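Speaker notes — Planning the equipment budget for hand-held grippers
Graswood meetup, March, slot of 21 minutes plus questions

Slide 1. Title
Say hello, say I work on purchasing and planning at Wurkstead. I am not an engineer. I sit between the people who need the equipment and the people who sign for it. Ask who in the room has ever written a budget for a lab. Wait for hands.

Slide 2. What we wanted to buy
Our first request was very short. One line: "hand-held grippers, 2 pieces." The price was 1900 per piece, from Tamard. The management approved it the same week and I was proud of that. Then the grippers came and we could not start, for the reasons on the next slide.

Slide 3. What was missing in the request
Read slowly, people like to take notes here.
Tables. We had desks, but all of them had somebody's monitor on top.
Power. The sockets were on the wrong side of the room.
Spare fingers. They wear out and the delivery takes 7 weeks.
Printed markers. Cheap, but a damaged one stops the work for the day.
Time of a person. This was the biggest cost and it had no line at all.

Slide 4. Buy, rent or wait
We compared an offer from Charpentier to rent the same kind of gripper for two months. Rent looks expensive if you look at the month only. But if you don't know yet whether your team will use the thing, rent is a good price for learning it. We bought, and I would today rent first. Pause here, somebody usually wants to disagree.

Slide 5. The table of costs
Do not read all the rows. Show only the first column and the last one. Explain that I divide everything in three: what you pay one time, what you pay every year, and what you pay when something breaks. The third group I estimate too low every time.

Slide 6. The work at hand
Let them look for a moment before speaking.
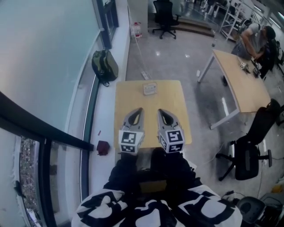
Gripper open over the work table, one small flat box near the far edge.

Points to say:
The gripper is the line everybody remembers. Ask them to look also at the table, the power strip on the floor, the chairs, the shelving at the back. Each one is a row in somebody's budget.
The white cubes with the black and white codes, at the base of the fingers — these are the markers from slide 3. Order a spare set together with the gripper.

Slide 7. What I ask for now
Before I accept a request, the team writes down where the equipment will stand, who will use it in the first month and what happens if it is broken for 7 weeks. One page is enough. If they can't fill the page, we move the request to the next quarter.

Slide 8. Questions
If there is no question, offer to send the empty form. Mention that the prices are from our own order and do not include shipping.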